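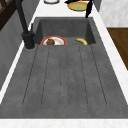

1 min read

To: Praston robotics club list
Date: 05/02/2026
Subject: Re: sink task

> Is the Lakulden kitchen ready for the July round? My view only shows glass.

The kitchen loads fine. Set the camera first, then start a run.

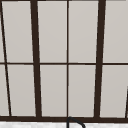

Sink window and the top of the tap

Each team gets 29 runs of 60 seconds - the best 3 count.

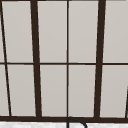

Camera angles are still open. Gekeo asked for one fixed view per team, and I would keep to that. If yours shows the window and just the arch of the black tap, tilt it down before you log anything.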